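Folding Turtlenecks and Other Thin Knits
Posted by Yvonne Staniforth, 2023-02-22

A ribbed turtleneck is awkward to fold because the collar wants to stand up and the sleeves twist. Use a bed if your table is small. A firm mat on top of the covers makes it easier. 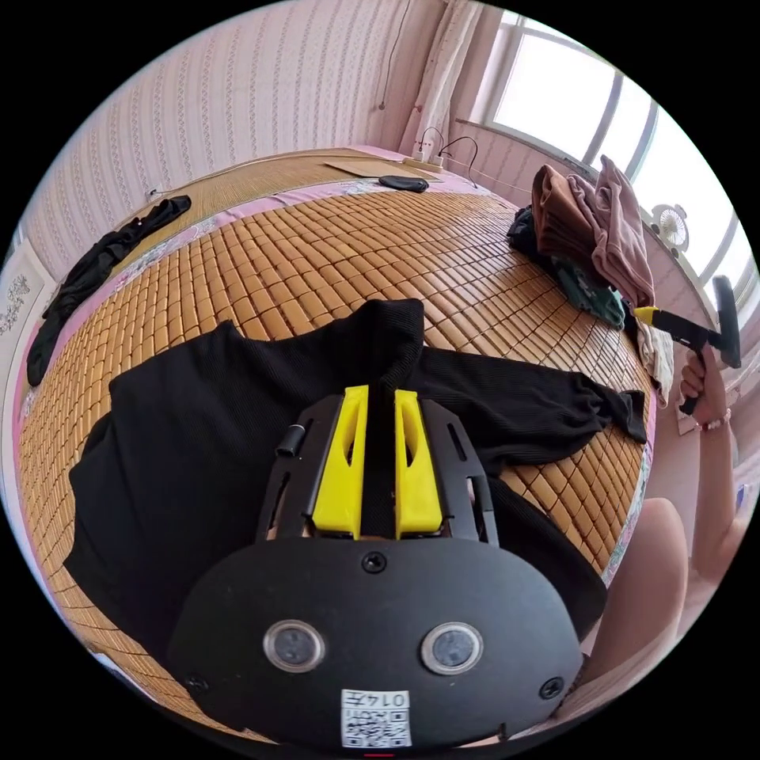 Black knit on a tile mat 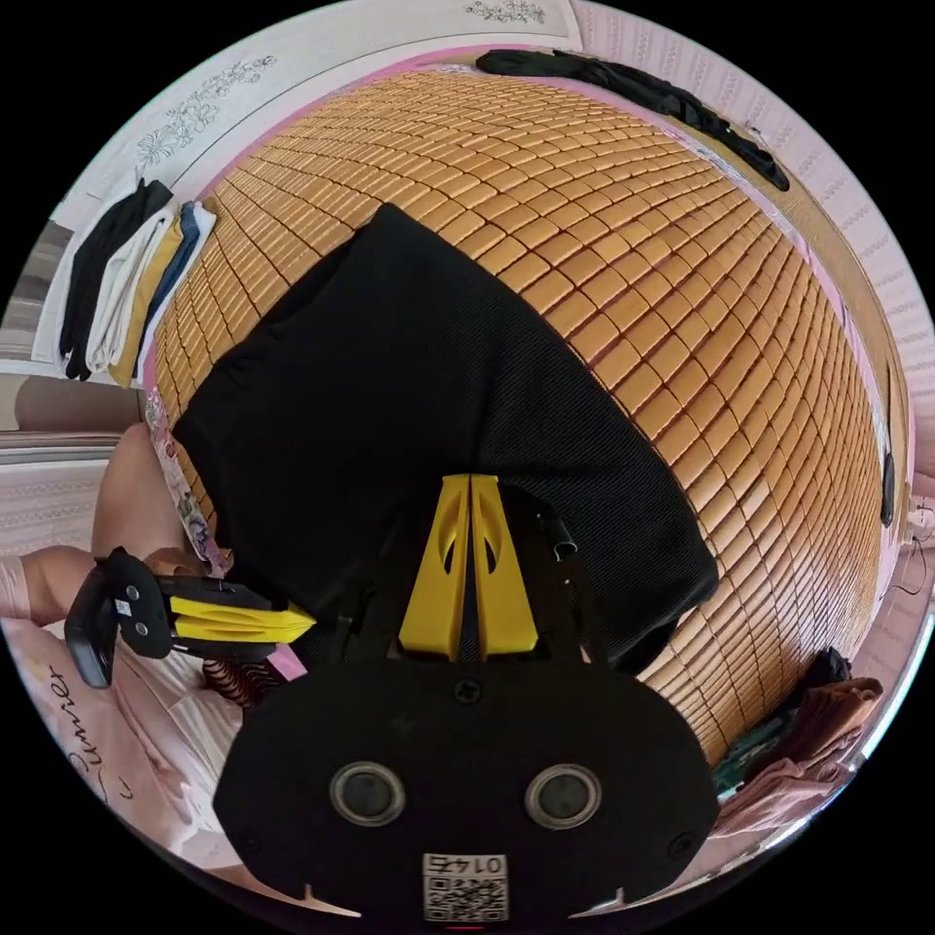

Start with the sweater face down and the collar away from you. Smooth it from the middle out to the sides. Pull gently on the hem, never on the ribbing.

Fold one side in to the center, then lay the sleeve straight down along the fold. Do the same on the other side. Cuffs should end above the hem. If the sleeves are long, double them back.

Bring the hem up in 3 folds for a shelf, or 2 for a deep drawer. Leave the collar for last and turn it down flat over the top.

Dark knits show lint. Go over them with a damp hand or a clothes brush before folding. Check the underarms for pills while you're at it.

Don't hang thin knits for the summer. I left one on a wire hanger until August and the shoulders never went back. Filipa Louro rolls hers for travel, and that works too, but the collar needs a quick steam afterward.

Heavy cardigans go at the bottom of the stack.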